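Workshop notebook > Bench pages > Glue and finishes

Search the notebook

12 Feb 2026

Hide glue again! I know, I know, but the Bridik batch finally arrived and I couldn't leave it in the cupboard. Weighed out 30 g of pearls, covered them with cold water and went off to deal with Burgi's chair, the one with the wobbly back leg and about four generations of somebody's white glue in the joint.

Steam got most of it out. The rest I scraped with the old narrow chisel (which needs grinding – whoever had it last, please own up). The tenon is a touch thin now, so I've glued a shaving of beech on each cheek and left it in the small clamps by the window. Don't move them, please. Regula, this means you.

Glue pot notes: the Flikau warmer overshoots if you start it from cold with the lid on. Lid off until it settles, then lid on. Pirmin reckons the thermostat is going and he may be right, it clicked away like mad all morning.

Old PC, side off:
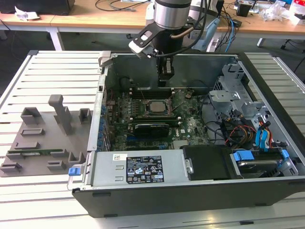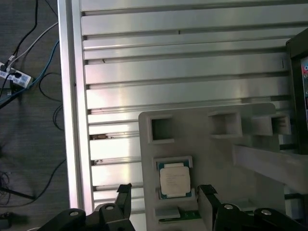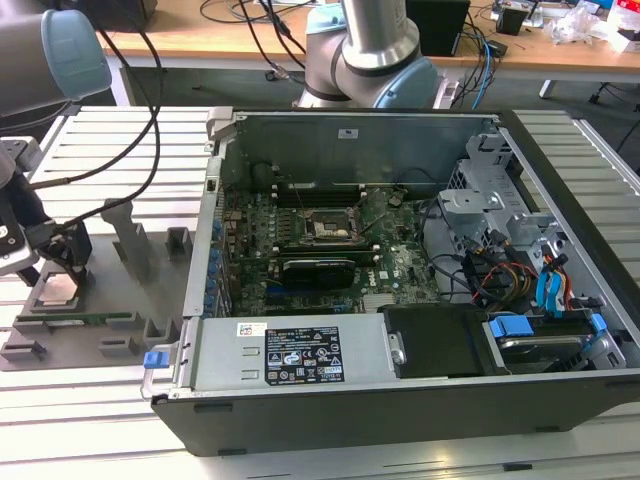
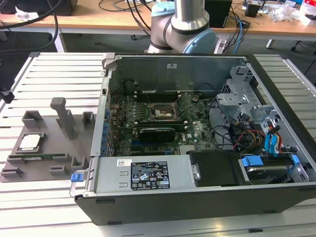
Test joints next. I did six, three in oak and three in lime, all rubbed joints with no clamps. Oak grabbed quickly and felt lovely. Lime was slower, and one of them slid when I put it down, so I've marked it with a pencil cross and we can break that one first. The Drasmont glue from August was stringier than this at the same thickness – the new stuff brushes out more like thin cream, and it smells less too, thank goodness.

Seraina asked whether a pinch of salt really gives you longer before it gels. I put some in the second jar and it did seem slower, but I was also standing nearer the heater, so don't quote me. Will repeat it at the cold end of the room.

Job 386 (Graça's sewing box): lid hinges are off and in the tin marked S. The veneer has lifted along the front, a strip as wide as my thumb. Warm glue, baking paper, flat block, overnight.

To order: brushes, beech offcuts, another jar with a proper lid. Schnyder still owe us the cork sheet.

2 comments | 3 shares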